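Sastonen Grout Brush and Tile Care Set

Sold by Sullumness - Floors, Walls and the Bits in Between
In stock. Ships every Wednesday.
Price: $31

Grout is the part of a tile floor you pay extra to have and then spend your weekends resenting. The Sastonen set won't make you love it. It will get you off your knees sooner, and after over 3,114 sets sold we've had enough mail from people with bad knees to feel confident saying so.

The set comes with a long-handled brush, a short-handled brush for corners, and a bottle of Murthy concentrate. The long handle is the one you'll use. The short one is for behind the toilet, where we wish you luck.

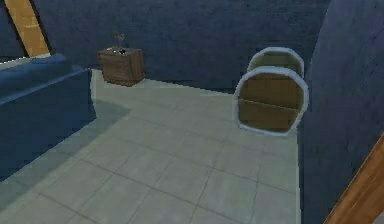 Light floors are where most of our customers get into trouble. They pick the tile in a showroom, under showroom lights, and forget that people walk on floors with shoes. Large square tiles help a good deal. With a pale gray floor like this one, set with thin, darker grout lines, you have fewer joints to scrub per room, and the darker color is forgiving about coffee. White grout is not forgiving about anything. If you have already picked white grout, please order the refill at the same time and save on shipping.

What the brush does

The bristles are trimmed to a V so the point sits in the joint and the sides ride on the tile. They are stiff nylon, stiffer than the kitchen brush you were planning to use. The head swivels, and a twist of the collar locks it. Lock it before you push hard or it will swivel when you'd rather it didn't - usually toward the baseboard.

How to use it

Sweep first. Everybody skips this, and then they write to us about mud.

Mix one capful of Murthy in a half gallon of warm water. Wet a few square feet at a time and leave it for 3 minutes. Scrub along the line in short strokes, then wipe up with an old towel you don't have feelings about. Rinse with plain water and let the floor dry before you judge it. Wet grout always looks darker than it is, and we've talked a number of people down from regrouting an entire hallway at eleven at night.

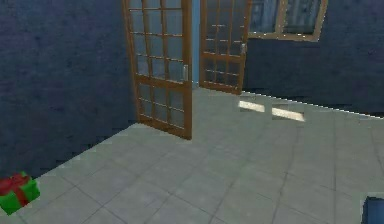 Work toward the door. It sounds like advice for a cartoon character, but Ajith Joseph, who tests our floor products at home, has twice finished a kitchen from the wrong end and had to sit on the counter until it dried. He now starts at the far wall and brings a sandwich anyway.

Don't use it on

Marble, limestone or anything else that cost more than your car. The Murthy concentrate is mildly acidic and natural stone will hold a grudge. The brushes are fine on sealed stone with plain water. Skip grout that has been down less than a month.

Details

Model number: 261
Long handle: steel, two sections, screws together
Short handle: plastic
Warranty: one year on the handles. Bristles wear out - that's their job.

Goes with

Skundia Grout Sealer. Apply it after cleaning, once the joints are fully dry. You can do it in the other order if you want to keep the dirt.

Sastonen Replacement Heads, pack of 3

Questions

Call or write and ask for Lakshmi Marar, who runs the tile counter. She will want to know what your floor is made of, so please find out first. "Kind of beige" doesn't narrow it down.

Returns accepted within a month, unused. Please rinse the brush if you are going to claim it was unused.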